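Teaching by teleoperation: Fouad Ait Brahim on the Prilurska kitchen tasks

Fouad Ait Brahim has spent most of the past two years collecting demonstrations for a mobile manipulator, first on hardware at the Daltstead workshop and now mainly in simulation. He leads the demonstration work on Prilurska, a set of household tasks in which an operator drives the arm remotely and the recorded motion is used to train a policy. We spoke on a Saturday morning, between two recording sessions.

The first question was why anyone still steers a robot by hand when the simulator already knows where every object is.

"A planner will give you a path," he said. "It won't give you a sensible way of doing the job. If you ask for a bottle to be put in a fridge, the planner is happy to bring it in from an angle no person would choose, with the elbow where the door wants to be. An operator sees the door and stays out of its way. We want that in the data."

The operators use a hand controller with six degrees of freedom and a trigger for the gripper. The controller moves the end of the arm and the joint angles are solved in software. Moving the base is done with a foot pedal. Ait Brahim would have preferred a leader arm, a small copy of the robot that the operator moves directly, and the Daltstead group still uses one for bench work. It proved awkward once the base had to move as well.

"With a leader arm you feel the joint limits in your own hands. With the controller you find out about them when the arm stops following you. New operators hate it for the first day. They pull harder, which does nothing, and then they let go of the clutch and start again."

The clutch is a button that disconnects the controller from the arm, so the operator can bring a hand back to a comfortable position and continue. Clutching leaves a pause in the recording. Early versions of the Prilurska pipeline kept these pauses, and the trained policy learned to stop halfway through a reach for no useful purpose. Pauses over a set length are now trimmed before training.

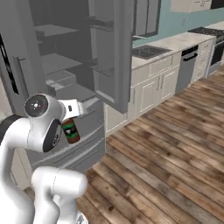

Fridge tasks take up a large share of the recording time. The gripper is a parallel one with two fingers, and small objects have to be held so that they can also be let go of in a confined space. "People think the grasp is the hard part," Ait Brahim said. "For us it's the release. You have a shelf above, a shelf below, and a hand that is much bigger than the thing it's holding. If you picked the object up badly, you pay for it at the shelf."

For this reason the operators are told to plan the grasp backwards from the placement. A bottle that must stand on a shelf is approached from a direction that leaves room for the wrist when the fingers open. If an operator sees that the grasp was wrong, the instruction is to put the object down and take it again, and to keep recording. Those corrected attempts are marked and kept.

The target for each task is 1,000 accepted demonstrations. The fridge task had reached 92 per cent of that when we spoke. A single attempt takes roughly 28 seconds, and the kitchen layout is changed between batches.

Acceptance is decided by a script called Hartley, which checks the final position of the object, the contact forces and whether the arm has touched the furniture. Ait Brahim is not fully satisfied with it. "Hartley will pass a demonstration where the bottle is leaning on the back wall of the fridge. It's inside, it's still, the forces are low. I wouldn't accept that in my own kitchen. So we look at a sample by eye as well, and it's dull work."

Asked how much carries over to a real arm, he was cautious. Contact with door seals and drawer runners is modelled crudely, and the simulated fridge door swings more freely than any he has opened. The plan is to add a smaller set of real demonstrations, recorded with the same controller, at the Flastolham test flat.

"The order matters," he said. "We train on the simulated set first, then fine-tune on the real one. We tried mixing them from the start and the door opening got worse. I don't have a good explanation for that yet."

The next session will use two new operators, who will record drawer tasks until they are used to the clutch.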